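Branwood Line Trials Move to Two-Handed Work

The teaching group at Branwood has spent most of January on a new set of tasks, and this item is a short report on how that is going. Readers who came to the open afternoon will remember the earlier work, in which an operator took one arm through a single pick and place. The new tasks use both hands. The operator wears a headset and a pair of Umton gloves, sees what the robot sees, and moves as if the parts were within arm's reach. The robot follows, and every movement is recorded for training.

Gualtiero Ruggiero runs the sessions. He asked for parts with awkward shapes, on the grounds that a plain block can be picked up in almost any way and teaches the model very little. The molded pieces have curved walls and an open side, and there is usually one good place to hold them and several bad ones.

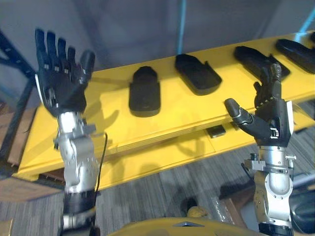

Operators spend the first part of their training on hand position alone. They learn to bring both hands up, check that the fingers answer correctly, and hold still for a moment before they start. Gualtiero calls this the ready pose and will not accept a recording without it. With black parts set out in a row on a yellow surface, the edges are easy to pick out through the headset, and new operators make fewer false starts than they did on our old gray bench. They still tend to reach too far. A person judges distance partly by feel, and the gloves give back only a light buzz when a finger meets something.

So far the group has recorded 2759 attempts. Of those, 149 were thrown out in review, mostly for long pauses in the middle of a reach or for a hand that drifted while the operator was talking to someone in the room. Clodagh Moynihan does the reviewing. She watches each recording at double speed, marks the start and the end, and writes a short note on anything odd. Her notes have turned out to be useful in their own right. They showed, for example, that most of the slow attempts came late in a shift, and sessions are now limited to 27 minutes with a break after each.

There was some discussion about whether failed attempts should be kept. The current rule is that a fumble stays in if the operator recovers from it without help. A piece that slips and is caught again, or set down and picked up a second time, is something the robot will run into later when it is working by itself. A piece that has to be put back by a person ends the attempt.

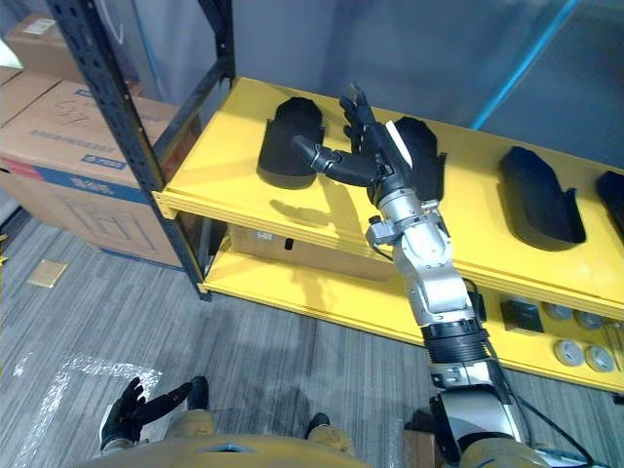
Why not program the movements directly?

For a fixed part in a fixed place, we would, and the Delić cell next door has worked that way for years. The trouble starts when a part sits at a slightly different angle each time. Writing out every case by hand takes longer than showing the robot a few hundred of them, and the written version has to be redone when the part changes. Demonstrations can be added to as we go.

The first model trained on the two-handed recordings was tried out in the middle of the month. It reached for the right part most of the time but was poor at letting go. Clodagh went back through the recordings and found that operators were opening their hands in very different ways, some quickly and some one finger at a time. Operators have now been asked to open the whole hand slowly and pull straight back. It feels unnatural at first, and a couple of them have said so.

The harder part is getting the two hands to work together. When one hand holds a piece and the other brings something to it, a small error on either side is doubled where they meet.
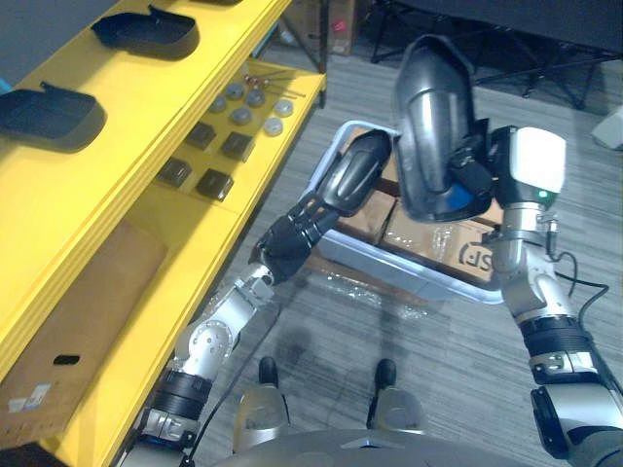 Operators are told to keep one hand still and let the other do the moving, and to choose which is which before they lift anything. Switching roles halfway is allowed – people do it without thinking – but it has to be marked in the notes so the review can treat it separately. Gualtiero would like enough recordings of both kinds to compare them.

The gloves are due to be replaced by a Ladex set with stronger feedback at the fingertips. We have 3 pairs on order. Recordings made with the old and new gloves will be stored apart until we know whether the difference matters.

Anyone on staff who wants to try operating can put their name on the sheet by the lab door. No experience is needed, and the first session is practice only. Please wear short sleeves or sleeves that can be rolled up, as the gloves fasten above the wrist.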